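Plate Waste at the Orkodov Hall Canteen: Does a Smaller Plate Change What Students Leave?

Xinyi Cai
Project report, second year, Food and Consumer Studies
2025-10-15

1. Background

Orkodov Hall serves a cooked lunch from Monday to Friday. Students pay a fixed price and can take what they like from the hot counter, plus one side and one dessert. There is no charge for going back. The kitchen manager told me that the amount of food scraped off plates had been a worry for some time, but it had never been weighed by itself. It went into the same bins as peelings and counter leftovers.

I wanted to know how much of the waste comes from the plates, what kind of food it is, and whether changing the plate makes any difference. Other studies I read in the first term gave mixed answers on plate size. Several of them were done in hotels with a breakfast buffet, where people behave differently from students with 40 minutes between lectures.

2. Method

The work was done over two weeks. In the first week the canteen used its normal dinner plates. In the second week these were put away and a smaller plate was set out in the same place. Prices, staff and opening times stayed the same, and the menu was repeated day for day.

Diners brought their trays to the return hatch as usual. Next to the hatch I had three tubs, one for starch (rice, potato, pasta, bread), one for vegetables and salad, and one for everything else. Bones, skins and paper napkins went into a separate bag and were not weighed. The tubs were weighed at the end of service on a Nurex bench scale lent by the department.

I also handed out a one-page questionnaire during both weeks. I printed 400 and got 268 back that could be used. The main questions were how hungry the person was on arriving, whether they had gone back for more, and why they had left food if they had.

A small sign saying that a student project was under way was put up by the till on both Mondays. It did not mention waste or plate size.

3. Results

Starch was the heaviest tub on every day but one. The exception was the Thursday of the first week, when the vegetable tub was heavier. That day's vegetable was boiled cabbage.

Total plate waste was lower in the second week. The fall was nearly all in starch. Vegetables hardly changed, and the "everything else" tub went up slightly, mostly because of a fish pie that was not liked in either week but was more disliked in the second.

More people reported going back for a second helping with the smaller plate. Even so, waste per diner did not rise on any of the five days compared with the same day in the first week.

The most common reason given for leaving food was "too much on the plate". The next was "did not like it", followed by "ran out of time". A few people wrote that the staff had served them more than they asked for. This came up in both weeks, and it was mostly about rice. The serving spoon for rice is larger than the one used for the other dishes.

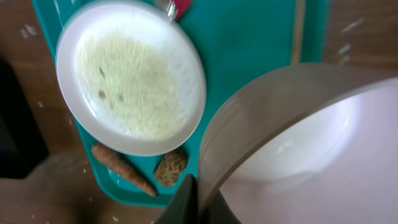
Figure 1. Round white plate on a teal compartment tray.

4. Discussion

The result fits with the idea that people fill the plate they are given. It does not prove it. Two weeks is short, and the second week was warmer, which may have made people want less hot food. I did not have a way to separate this from the effect of the plate.

The rice spoon should have been looked at from the start. If I did the project again I would keep the plates as they were and change only the spoon. It would be cheaper for the canteen too. The kitchen buys its plates from Furoditz, and replacing the whole stock would cost far more than a few new spoons.

Mixed dishes such as curry with rice were hard to sort at the hatch. At busy times I had to guess which tub was right, so the split between groups is less reliable than the totals.

5. Further work

The kitchen manager has agreed to a spoon trial in November. I will use the same tubs and scale, and a shorter questionnaire with the hunger question taken out, as many people skipped it.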